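Ticket: right gripper lags behind the leader arm during phone box teleop
Project: Haveo
Component: Trudex teleop bridge
Status: reopened, then sort of closed (see bottom)

Hi again, me with the phone boxing task. I know this got marked as fixed after the last bridge update, but I'm still seeing it, so I'm reopening and dumping everything I've got.

What happens: I drive both arms from the leader set, left one is lovely, right one trails my hand. It's not huge, just enough that I squeeze the handle, nothing seems to happen, I squeeze harder, and then the gripper catches up and clamps down way more than I meant. With a foam block, who cares. With a phone box it wrecks the demo, and I have to throw the whole episode out.

Tried so far:

Restarted the bridge. No change.

Swapped the two leader handles. The lag stayed on the right, so it isn't the handle (I was really hoping it was the handle!).

Turned off the head camera preview on the operator screen. A bit better, maybe? I wouldn't swear to it.

Rolled back to the old Dorura config. Lag gone, but the left wrist limits were wrong and I couldn't get over the box at all, so that's no use to anyone.

Compared the configs line by line on Wednesday, with a lot of coffee. The right gripper has its smoothing set to 2 in the new one and the left has no smoothing line whatsoever. I'm guessing somebody added it for the Tedesco arms and it got copied over to ours.

Table setup I'm driving on, in case reach matters. Both arms are working near the middle, tape and scissors parked at the back:
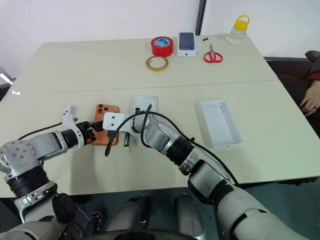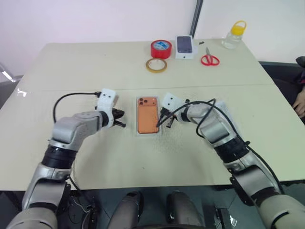
Update: took the smoothing line out, restarted, recorded again. Right hand now feels the same as the left, and I got 2 clean episodes back to back before lunch, which hasn't happened since the update. There's a little buzz in the right gripper when I hold it half closed, but I can live with that and I doubt it'll bother the training.

Still open from my side: can someone check whether that line is meant to be in the shared config? If it is, I'd like a per-arm override so I'm not editing the file by hand every time we pull. Also, the episodes I recorded with the lag are still sitting in the upload folder. I've tagged them "bad grip", please don't let them into the set.

Leaving the ticket open until I hear back about the config.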